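3.2 Sole stiffness and wear trial

Four pairs of minimal dress shoes were obtained for the trial, all in the same size and all with a flat sole and no raised heel. The Hamden and Edari pairs had stitched soles. The Sekiguchi and Brikus pairs had bonded soles of a softer rubber. Each shoe was bent at the ball of the foot to a fixed angle, and the force needed was recorded at the start of the trial and again after every 100 km of walking on pavement. Each pair was worn for 300 km in total, giving a final reading that could be compared with the first.

Stiffness fell fastest in the first stage. The stitched soles lost more of their starting stiffness than the bonded ones, but they had been stiffer when new, and by the end of the trial the four pairs lay close together. Insoles were left in place throughout - removing them would have changed the fit as well as the reading. Laces were tied to the same eyelet each time.

Step counts were taken from a sensor worn at the ankle. The longest single outing came to 2,264 steps without a stop, and no outing was repeated on the same day in the same pair. Wearers wore thin socks of one weight, as a thicker sock takes up room at the toes and alters where the shoe creases. Toe width was measured across the inside of the shoe at its widest point, with the upper unloaded.

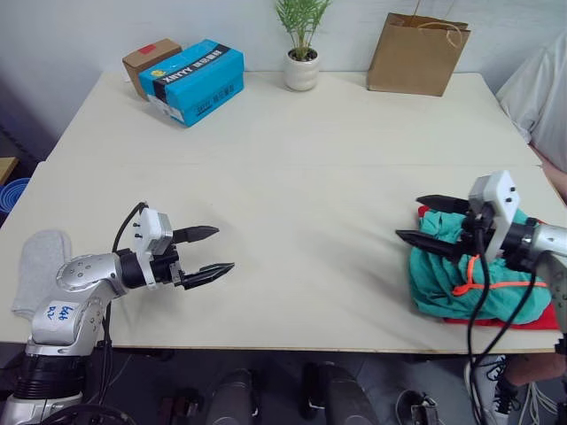
Figure 4. Table with a light grey sock at the left edge.

Does a softer sole wear out sooner? In this trial tread loss followed the wearer's gait more closely than the hardness of the rubber, and the softest pair kept more tread at the heel than the stiffest.

Tread depth was read at the heel, the outer edge and the ball of the foot. Readings at the outer edge varied most between wearers and are reported separately in Section 3.3. The uppers were not tested for strength, although creasing was noted on both stitched pairs after the January outings.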